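Komach replaces work surfaces in Avness assembly room

Komach has finished refitting the tables in its assembly room at Avness, swapping the old fixed tops for perforated bases with separate wooden boards laid over them. The work was carried out in May and the room is back in normal use. The tables are used for sorting and layout tasks with small parts, including the coloured building blocks that the site has long kept as a standard set.

The old tops were screwed down and had to be sanded in place when the surface wore. Cundico, which supplied the new boards, proposed a loose top that can be lifted off and turned or replaced without taking the table out of service. Each board is glued up from solid planks, planed on both faces and finished with a hard wax oil. A thin oil finish was preferred to varnish, which had chipped along the edges of the previous tops and left a raised line that small parts caught on.

Boards are supplied at a moisture content suited to a heated room and are left flat for 2 weeks before use. Komach says a board that moves by more than 2 mm across its width will be sent back to Cundico for planing. The seams between planks are checked by hand at the same time, and any ridge is scraped level before the surface is re-oiled.
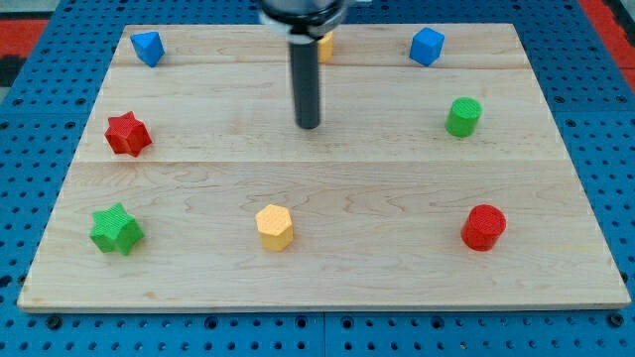

Eight coloured blocks set out on a pale board of three planks, with the blue pegboard table beneath.

The perforated bases come from Holanda and are made up of panels that meet edge to edge. The hole grid allows stops, clamps and fences to be fixed wherever a task calls for them – previously these had to be clamped to the rim of the table, and the middle could not be used. Fixings that are not needed are to be removed at the end of each shift and kept with the table's own set.

A total of 164 boards has been ordered, to be delivered in two lots. The first lot covers the tables now in use and a small number of spares. The second is due once the first has been through a full heating season. Komach puts the working life of a board at roughly 300 shifts between refinishing, against 200 for the old tops, though the figure is based on trial pieces and will be reviewed.

Layout tasks carry on as before. Blocks are placed singly with clear space between them, and the surface is wiped with a dry cloth between runs. Water and solvent cleaners should not be used on the oiled wood. Marks that do not come off with a cloth should be noted on the table card and left for the next refinishing.

The old tops have been stacked in the Avness store and will be cut down for shelving.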